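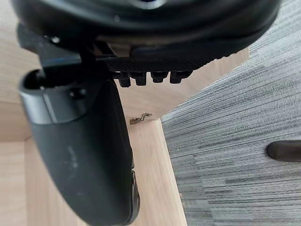 Page 5

Lastham shared store: progress to January 9, 2024
Prepared for the Doherty fund by Catríona Rafferty

3. Shelving and the sorting of the store

The last report promised that the sorting would be finished before this one was written. It is not finished. The shelving is up, things are being put on it and taken off it again, and I would rather set out where I think the plan is weak than send another page saying that all is going well.

The light wood units were the largest single cost under this heading. We had 2000 pounds for the whole of section 3 and there are 63 pounds left. I can account for what went out. I am less sure that we bought the right thing. Open units were chosen over ones with doors on the argument that people put things back when they can see where they go. That argument came from the Zarkari plan, which was drawn up for a much bigger building with someone on duty all day. We have a key and a sheet of paper on a string. Things do get put back, I'll grant that, but on whichever shelf is at hand height, and the lower ones are being used for whatever nobody wants to decide about.

Malachy Rafferty, who put the units together, thinks this will settle down. He points out that the old cupboard took years to get into the state it was in and that we are judging the new arrangement after one winter. He may be right. I notice that he said much the same in the last report about the labels, and those have now been redone twice.

On the labels: the first set named the contents, the second set named the group that uses them. Neither has made much odds. My own view is that a label is only as good as the person reading it, and most people who come in for something already know what they want and don't look. We have not spent any more on them and I don't propose to.

The width is a nuisance too. Each bay is 91 centimetres across, as ordered, and the boxes we already owned do not divide into that in any sensible way. We either leave a gap at the end of a row or turn a box sideways, and then the next person can't read it. This ought to have been caught when the order went in. It was my job to catch it.

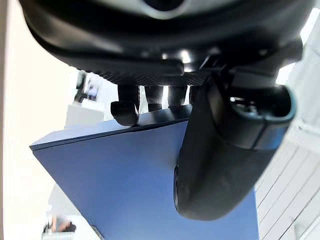
The other thing we were asked to report on is whether handling has become any easier, and I can only give a guarded answer. Lifting things out is simpler than it was, as there is no door to hold back with your foot. Putting them away again takes as long as ever. The Starkuvness group told us their helpers save a good deal of time with the same layout, but when I asked how they had worked that out, the reply was that it felt quicker. I would not want that repeated in anything the fund publishes, and I have not put a time saving in our own table — there is nothing behind such a figure yet.

What we intend to do in January:

Clear the lower shelves completely and put back only what has a known user.
Try one bay with no boxes in it at all, with things standing straight on the shelf.
Stop accepting gifts of household goods until that bay has been tried.
Move the signing sheet nearer the light switch. Malachy's idea, costs nothing.

We are not asking for more money under this heading. There has been a suggestion that doors could be added later and the supplier has offered to quote. I have asked them to wait. If we fit doors now we will never know whether the trouble was the open fronts or the habits of the people using them, and I suspect the second.

The remaining 63 pounds will be held over for fixings and shelf edging unless the fund would prefer it returned. Please let me know which.

Section 4, on opening hours, follows on the next page.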